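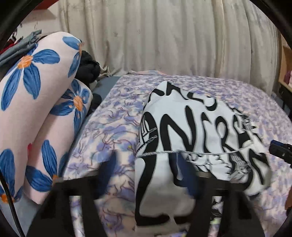

Food Traditions & Outdoor Cooking

Forums > Cooking With Fire > Clay Ovens and Pit Cooking > Lamb shoulder overnight, lid sealed or not?

korvas_n
2026-01-28
Hello all. In my family the shoulder goes in the clay oven in the evening and comes out for lunch the next day. My grandmother closed the lid with a ring of dough. My oven is a Bako, the middle size, and the lid does not sit flat, so I used wet clay instead. The meat was soft but it tasted of smoke, too much for my wife. Is dough really better, or is it only the custom?

pitandpeel
Dough. Flour, water, plenty of salt, rolled thick as a thumb. Clay cracks when it dries and then the air comes in and wakes the coals.

Landis_yard
I do not agree. Clay is fine if you mix chopped straw in it. I think your problem is the wood. Did you wait until the flames were gone?

korvas_n
There were still two logs with a small flame – I was in a hurry. It was apple wood, 10 kg for a 2 kg shoulder.

Landis_yard
Then you have your answer. Close it only on white coals.

marrow272
In my region no one seals anything. We put a tray on top and a blanket of wet sacks over it, and we call it by the same name as you do. So please be careful with "really better." My uncle would say that your grandmother made a different dish.

pitandpeel
Wet sacks make steam. It is good meat, but I would not call it the same dish.

marrow272
The name is older than your dough :)

stoneside_bo
I bought my oven at Stinonside and the booklet says never to seal it, the lid can break. Did anybody have this happen?

Landis_yard
Mine is a Proltier, sealed with clay for many winters, no crack. I leave a hole for a pencil until the first steam comes, then I close it.

korvas_n
Thank you, I did not know about the hole. I will try again in February with dough on one side where the lid is high, and clay for the rest. For the smoke I will wait longer.

pitandpeel
Half and half, my poor heart. Tell us how it tastes, and keep the dough for the dog.

marrow272
Not for the dog, it is too salty. Throw it on the coals.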